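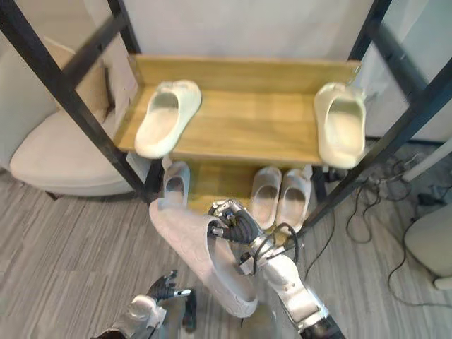 Getting rid of shoe smell without buying a thing

I wash my rubber slides and pool shoes way more than I used to, and it takes me 20 minutes start to finish, most of which is soaking. Fill a dishpan with warm water (not hot, it can warp the foam), squirt in some dish soap and add a big spoonful of baking soda. Push the shoes under and go have your coffee.

Then get an old toothbrush and scrub the footbed, the little grooves especially — that's where all the gray gunk lives. Rinse until the water runs clear and stand them up somewhere shady. I left a pair on the back steps in full sun once and they came out a half size smaller, I swear!

For sneakers I go the dry way. Baking soda in an old sock, knot it, stuff one in each shoe overnight. Shake them out over the tub in the morning. Leather gets no baking soda from me, just crumpled newspaper and a couple of days off.

Wet boots are a whole other thing and I'll get to those in November when the mud starts here in Gornlow. One tip for now: pull the insoles out first. They dry so much faster on their own, and if they still stink after a wash, toss them and cut new ones from a thick felt sheet using the old pair as your pattern.

Posted 2019-08-07 in Laundry and Closets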